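Towels and Basket — Year-End Gallery

Posted 28 December 2021

We spent part of December going through the cleaning cloths at the Birnidau workroom. Most of them had been stuffed into one drawer since the spring, and it had reached the point where people were taking whatever was on top. Everything came out, the worn ones went to the rag bin, and the rest were sorted by color and folded again. The full set of pictures runs to 24. The ones on this page cover the towels and the small white basket.

The towels are microfiber. We ordered them through Geneton two years ago, 100 in the first box, and they have held up well to weekly washing. They are used for dusting, for drying shelves and for the glass doors in the front room.
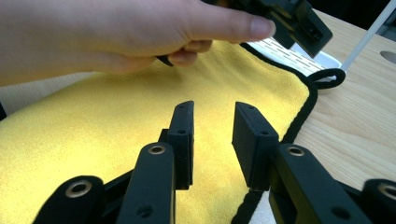 Color is how we keep the towels apart. Yellow is for tables and shelves, and gray is for anything near the floor or the sink. The yellow ones are finished with a black binding and have a cord loop at the edge for hanging. Look for the loop before you start folding and leave it on the outside. If it ends up inside the fold, the towel has to be opened again before it can go on a hook.

A note on washing, as we were asked about it last time. Warm water, a little detergent, no softener. Softener leaves a film and the cloth stops picking up dust. We wash the two colors separately, mostly because the gray ones shed for the first few loads. They go on the rack overnight and are folded the next morning.

Shelf space is tight. The cabinet from Sarıgül has narrow shelves, and a towel folded only in half sticks out past the door. Fold it once more and it goes in with room to spare.
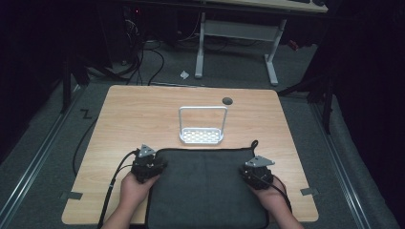 Gray towels get the same fold as the yellow ones, a plain rectangle with the edges lined up. We used to roll them, but the rolls came undone whenever someone pulled one from the bottom of the pile. The dark gray one was laid flat at the front of the table, with its loop at the upper corner and the basket standing just above it. A rectangle like that is easy to stack, and the trim makes it simple to see if the edges match.

The basket will go on the shelf next to the sink. It has a perforated bottom and a tall handle, and it is meant to hold sponges and the small brushes. The old plastic tub had no holes, so water sat in the bottom — we were glad to see it go.

A few of the yellow towels still need doing. They are the thick ones, and they take longer to get flat.

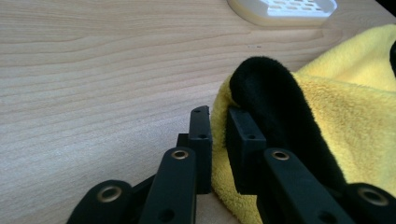 Once those are folded, the last job is labeling the shelves. Yellow will be at eye level and gray underneath, with the rag bin moved to the hallway by the Sero room. We have 13 spare hooks left over and will put up a row of them inside the closet door in the new year.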